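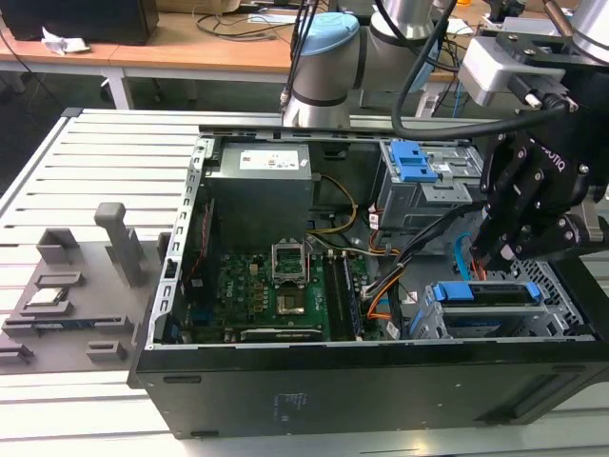
Tellstead wrote back after our last report that the breakdown by part was more use to them than the totals, and asked whether we could say in plain terms what comes out of a desktop tower, what goes back in, and what ends up as scrap. They also asked why the processors were taking longer than the drives. We have tried to answer both in this report.

Posted in: Grants & Reporting > Progress Reports
2026-04-13 | By the Firkisari project office
Print this page | E-mail this page

Where we are

The grant pays for the take-down and rebuild of 200 used desktop towers collected from offices in Were. So far 38 have been opened, stripped and sorted. That is behind the plan. The slow part was the beginning, when every case was a different make and we had to work out the order of removal each time. The current batch is mostly one kind of case, with the drives held on blue plastic rails, and it is going faster.

Of the 38, we expect to rebuild 18 as complete machines. The rest will be used for parts.

How a tower is worked

The case is laid on its side with the panel off, so the board faces up and everything can be reached from above. Power cables are unplugged at the board end and folded back over the supply. The drive goes next. On the cases with rails it unclips without tools, and the rails stay with the drive. We lost a number of them in the first weeks by putting them in a common bin, and a drive without rails sits badly in the bay.

Memory comes out after that, then any cards in the expansion slots. The processor is last. The lever is released, the metal bracket is raised and the chip is lifted straight up. It is put directly into a holder and does not touch the table. The bracket has to stay up until the socket has been looked over under a good light.

Why the processors are slow

Two reasons. The old paste has to be cleaned off the chip and the cooler before either can be judged, and on machines that ran for years without being moved it has set hard. The other is the socket. On some boards the contacts were bent before we got them, and a chip put back into a damaged socket tells us nothing about the chip. We now check the socket first and note it on the job sheet. This adds a few minutes per machine, but we have stopped chasing faults that were never in the processor.

What we keep and what we don't

Drives are wiped and tested. Any that fail are drilled and go out with the metal. Power supplies are tested under load, and we do not open them for repair. Memory is the most reliable part we handle, and nearly all of it is going back into use. Front panels and side panels are kept only if they match a case we are rebuilding. SATA cables are kept if the clip still holds.

Spending

We have spent $2000 on bench supplies, mostly trays, anti-static bags, cleaning fluid and a second load tester. The money set aside for replacement drives has not been touched. We would like to move part of it to coolers - more of the old fans are noisy than we allowed for - and will send the request separately on the usual form.

Problems

Storage is tight. Stripped cases take up as much room as full ones, and the scrap pickup from Naritz comes only when there is a full load. We have asked for smaller, more frequent pickups and are waiting for an answer. Labels are the other problem. The paper ones come off when a case is wiped down, and two drives had to be matched back to their machines by serial number. We are switching to tags tied to the rear of the chassis.

Next period

By the end of May we plan to have the 18 rebuilds finished and tested, and the next batch opened. The next report will list results by part in the same layout as this one, with the socket checks shown in their own column.

Print this page | E-mail this page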